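Home / Council and Committee / Voting and Speaking Systems / Salian

Salian Recorded Vote and Speaking Queue System

Manufacturer: Jetthorpe
Category: Chamber equipment, wired
Supplied as: base station, clerk's console, member units, cabling set
Status: Current model, built to order

Overview

Salian is a wired system for town, parish and district council meetings. It takes recorded votes, holds a queue of members who have asked to speak, and times each speech against the limit set in standing orders. It does not amplify sound. Councils that already have microphones can keep them and run Salian alongside.

Each member has a unit with three vote keys (For, Against, Abstain), one request key and a small display. The chair's unit is the same size and adds keys for Next Speaker, Hold and Close Vote. The clerk works from a separate console, where motions and amendments are entered before or during the meeting.

The system works without an internet connection. No account is needed and there is no annual licence for the base functions.

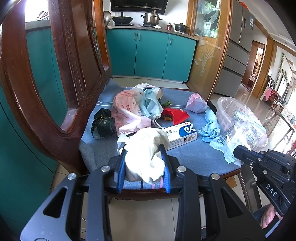

Member units connect in a daisy chain along each row of seats and return to the Dusholm base station. A unit can be removed from the chain for a meeting with fewer members provided that the blanking plug is fitted in its place. If a cable is pulled out during a vote, the vote is suspended and the clerk's console shows the last unit that answered. Votes already cast are kept, and the vote resumes when the chain is closed again.

Voting

A vote is opened by the clerk or the chair. All member units show the item number and the short title. Members may change their vote until the chair presses Close Vote. After that point the keys are locked and the result is written to the log.

Three modes are available:

Named vote. Each member's choice is listed by name in the result, in seating or alphabetical order.
Totals only. The result shows the number for, against and abstaining. Individual choices are not stored.
Appointment vote. For use where there is more than one candidate. The lowest candidate is struck off after each round and the next round is opened by the clerk.

The chair's casting vote is a separate step. It is offered only when the result is a tie and the casting vote option has been switched on in the setup menu. It is recorded on its own line and is not added to the chair's first vote.

Members who have declared an interest can be locked out of an item from the clerk's console. The unit shows "Not voting" for that item and the log records the lock. The lock clears when the next item is opened. 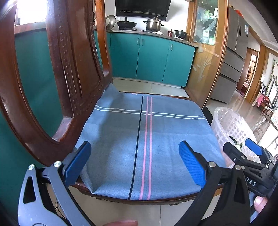 Dark wooden chair with a plaid seat cloth.

Speaking queue and timer

Requests are listed in the order received. The chair may call members out of order, and the log shows both the order of request and the order called. A member may withdraw a request by pressing the key again.

The timer counts down on the speaker's own unit and on the chair's. Separate limits can be set for the mover of a motion, the seconder, other members and the right of reply. Public speakers use the lectern unit, which has a larger display and no vote keys. When time runs out the display flashes. An audible tone is optional and is off as supplied.

Pressing Hold stops the timer for a point of order. The point of order is logged as a separate entry and the original speaker keeps the remaining time.

Records

The base station keeps the most recent 1,000 votes. Older entries are overwritten unless they have been exported. Export is to a USB drive, as plain text or as a comma-separated file, and can be run from the clerk's console at any time when a vote is not open.

Nillomura minute software, sold separately, reads the exported file and places each result under the matching agenda item in a draft set of minutes. It runs on an ordinary office computer and need not be present in the chamber. The text remains editable and the software does not alter the original file.

Each entry in the export contains the item number, short title, mode, time opened, time closed, result and any locks in force. Clock settings are held by a backup cell in the base station. The clock does not adjust itself for summer time and must be changed by hand.

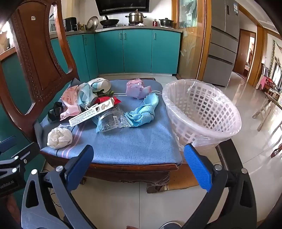 Carved chair, blue seat cover and crumpled plastic.

Specification

Maximum member units per base station: 80
Chain outputs on base station: 2
Member unit supply: 9 V DC, fed through the chain
Vote log: 1,000 entries
Display, member unit: monochrome, backlit
Display, clerk's console: colour, touch
Export: USB drive, text or CSV
Housing: moulded plastic, dark grey
Mounting: free-standing or screw-fixed to desk, fixing plate included
Wireless operation: not available

Installation notes

The base station should be placed where the clerk can reach it, on a shelf or in a ventilated cabinet. Do not run chain cables in the same trunking as mains wiring. Where cables cross a walkway they must be covered with a ramp (not supplied).

Unit addresses are set automatically at first power-up, in chain order. Members' names are then assigned at the clerk's console. If two units are later swapped, the names must be reassigned, otherwise named votes will be recorded against the wrong member. The test vote in the setup menu is provided for this check and should be run after any change of seating. Test votes are not stored in the log.

For multi-use halls where desks are put away between meetings, order the quick-release cabling set. Connectors are keyed and cannot be inserted the wrong way round.

In the box

Base station with mains lead
Clerk's console
Chair's unit
Member units, quantity as ordered
Chain cables and blanking plugs
Printed manual and laminated quick guide for members

Options and spares

Lectern unit for public speakers
Results display adapter, for connection to a projector or large screen
Quick-release cabling set
Carry case for member units
Replacement key caps, marked or blank
Nillomura minute software

Ordering

Please give the number of seats, the layout of the chamber (rows, horseshoe or boardroom) and whether desks are fixed. A sketch with cable distances is enough for a quotation. Orders confirmed before the end of December are built in the current housing colour. Replacement units ordered later will work with existing chains.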